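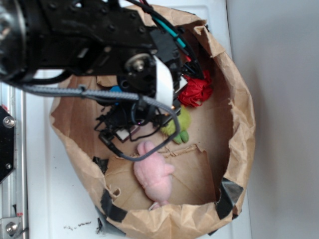 Plelard arm over the bag: two plush toys and a crumpled red thing, rim taped down.

1/ Bench notes on the Plelard arm kit, bought at list price from Clavgate. I have put 200 pick attempts on it. No sponsorship, no loaner unit.

2/ Assembly took two evenings. The perforated brackets are the best part of the kit. Everything lines up, and you can move a servo housing one hole over without drilling. The printed manual still shows the old wrist. Use the PDF.

3/ Test setup: paper grocery bag with the top rolled outward, black tape on the rim, soft items inside. Task is pick one item, clear the rim, release outside the bag. Soft goods in a soft container is harder than blocks on a table, and closer to what I want the arm for.

4/ Result: 178 clean, 22 failed. Of the failures, 11 were slips during the lift, 9 were grabs that caught bag paper along with the toy, and two were controller timeouts.

5/ The paper grabs are a depth problem. Default approach height assumes a rigid floor. Kraft paper creases and the high spots end up between the fingers. Raising the approach by a few millimeters helps, at the cost of more slips on flat items. Pick your failure.

6/ Cable management is my main complaint. The gray braided cable crosses the wrist and hangs in a wide loop near the gripper. Stock length is too long for this reach. Clavgate sells a shorter one separately. It should be in the box.

7/ Same for the white ribbon cable up top. There is no clip for it. I would route it properly before running anything unattended.

8/ Software: the Inskip plugin installs cleanly and the joint calibration holds across power cycles. Logging is plain CSV. The grip force setting has no units, and support could not tell me what the scale means.

9/ Compared with the Ronport kit I used before: Ronport has quieter servos and better docs. Plelard has stiffer brackets and spare parts you can order one at a time. For bag picking I would take the Plelard.

10/ Next run is the same bag with the short cable and a higher approach. CSV files from this run are available if anyone wants them, reply and I will send a link.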